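Open afternoon at the Gornoro workshop, Runcombe

In February I visited the open afternoon of Gornoro, a small company in Runcombe that works on grippers for handling soft things: towels, blankets, bedding. I repair laundry machines for my living, so I was curious how they want to solve a problem which I know from the other side. Cloth does not keep its shape, and every machine hates it for this.

The visit began at 2 with coffee, and then we were divided into groups. Ours went first to the room for hand-held tools. The people there guide a gripper by hand over the cloth, close it, lift, and open again. I expected to see only the good results, as it is usual at such events. Instead, our guide put a sheet of paper on the wall with the title "What went wrong" and spoke mostly about this. I liked it very much.

The main fault was in the closing. On one of the tools, one finger came late. The other finger arrived first, pushed the fold of the blanket to the side, and the slow one then closed on air. From outside it looked like a mistake of the person holding the tool, and for 3 weeks they believed so. They changed the people, they changed the blankets, they wrote new instructions. Only when somebody took the finger apart did they find a bushing that had worn and let the lever tilt a little. Under load the lever was rubbing and lost its time.

I have seen the same thing in door hinges of big dryers, so I asked how often they check for play. The answer was: before, never, and now after every 18 hours of use. A person holds the finger tip and moves it gently from side to side, with the power off.

The power off is there for a reason. While they were looking for the fault, one worker put a thumb between the pads to feel which side was slow, and the tool closed. The pads are soft and the thumb was only bruised, but the stop button was on a bench 2 steps away. Now there is a button on the cable itself, and we all could try it. It needs quite a strong push — for my taste too strong.

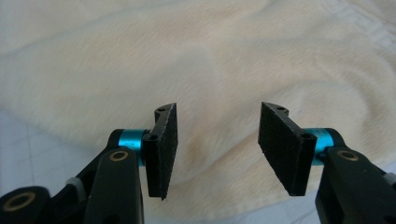

After this we went to the second room, where Issahaku, their sorting line, was standing still with its covers open. It had stopped in the morning with a sensor error, and it did not start again while we were there. The guide explained the line from a drawing. I was a little disappointed, because Issahaku was the part I came for, but they did not try to force it for the visitors, and I respect this.

At the end there was a short talk about a new pad material from Brandberg. I understood only half, because the fan was loud and the speaker was quiet. If you go next time, sit in front. Parking is behind the building, and the entrance is the green door on the side street.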